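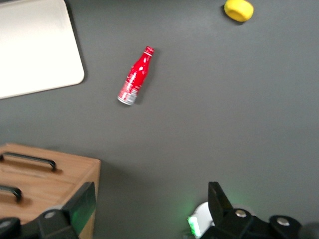
3.2 Items and table layout

The tidying task was set on a dark gray tabletop with a small wooden box and a pale tray as the main pieces. We wanted items of the sort people leave lying on a desk or kitchen counter, and we wanted them to differ in shape, finish and the way they rest on a flat surface. The list was drawn up by Vratislav Vlček from an earlier household survey in Teltthorpe, in which 54 homes reported what was on the table at the end of the day. Drink containers came up more often than anything else, and a metal bottle was added to the set for that reason.

The bottle is harder to place than it looks. Lying on its side it can roll, and the narrow neck means that it takes up a long strip of table while filling little of it. Standing, it has a small footprint but is easy to knock over. We therefore treated the two positions as separate starting states and scored them apart. An item counted as tidied only if it was upright and fully inside the rim of the tray at the end of the trial.
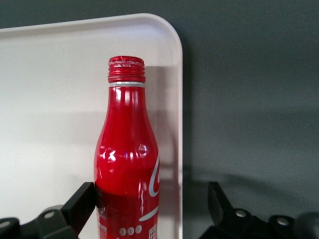

Figure 4. The red aluminum bottle upright, with the white tray behind it.

The finish also mattered for scoring. Raters worked from still pictures, and in a first round in June they disagreed most over shiny items, where glare covers part of the outline. For the bottle we asked them to judge from the cap and the silver ring under it, which stay easy to find even when the shoulder is full of reflections. Matte items needed no such rule.

Each layout was used for 20 trials, giving 200 trials over the full set of layouts. The box and tray were put back to their marked places between trials – the loose items were not, and were set down by hand within a wider zone.

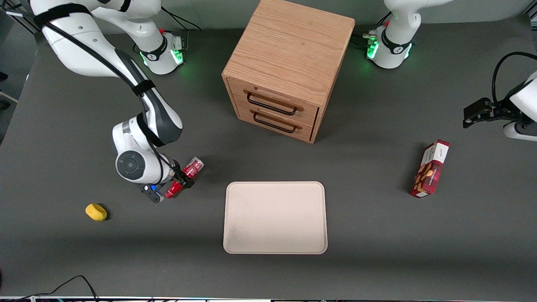 Figure 5. Table layout, with the two-drawer wooden cabinet near the top center and the tray in the lower middle.

The cabinet was kept on the table in every layout, including those in which its drawers had no part in the task. In the Lozano protocol, which we followed for the timing rules, furniture that is not needed is taken away. We left it in place, as a real table is seldom cleared before someone starts to tidy it. Trials in which the cabinet was moved out of its marked place were dropped; there were 13 of these, and they are left out of the results in Section 4.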